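04/07/2024

Liên Ngô swears by the green tray. According to her it will keep the small parts from Dernari sorted and stop us losing them, and she has been saying so since March. I have my doubts. We had a sorting system before, the Meltness one, and it lasted 6 days before everything was back in one heap.

Still, I gave it a fair go this morning. The little raised cups are neat enough, I'll grant her that, but a tray is only as good as the bin it goes in, and that big grey thing is far too roomy for it. Anything you set down in there is free to wander.

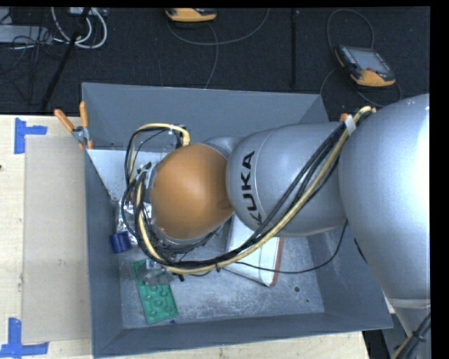 The tray in the grey bin, lower left and a bit tilted.

Liên says the tilt is my doing. Perhaps. I say a smaller bin would settle the matter, and Trendau sell one for 25 pounds, though their sizes are never what the page claims — I measured the last one twice.

She wants to order 5 more trays before we've lived with the first. I said let's wait a fortnight. She laughed and went to put the kettle on, so I expect they're already ordered.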